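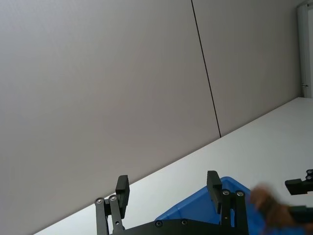 Budget thread, part 1. We have 400 a month for wear parts on the two-arm cell, and Reltier wants most of it for fingertips. Each finger rides on a pair of linkage bars with a pivot screw at the head of each, so I price pads, bars and screws as separate lines. Their quote lumps all of it as "gripper kit." I asked for a split.

2/ Second line: cabling. One spare per arm, plus strain relief. The run that loops under the wrist is the one I would buy first. Brarier lists it with a lead time of 5 weeks, so the order goes in before December. 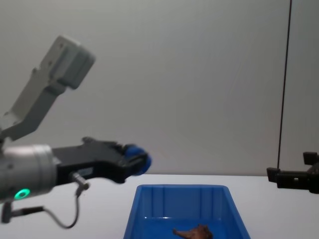 Huiling Bai asks whether a service contract would cover cables. Not the Prajapati one. It covers joints and controllers, and stops at the tool flange -- everything past that is ours.

3/ Third line: test objects and bins. Cheap, and always left out of the plan. Toy animals, a knobbly ball, a blue tray. I put down 50 for the quarter.
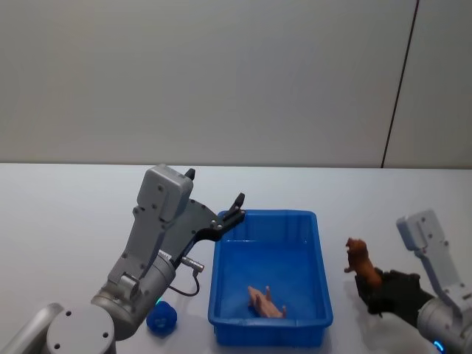

Harpreet Lavoie would skip the bins and put the money toward a third arm. Gemel quoted 1,114 for the mount alone, without the arm. It stays on next year's sheet.

4/ Still open: whether pads from the two vendors share a bolt pattern. Drawings requested from both. I'll post the split quote when it comes in.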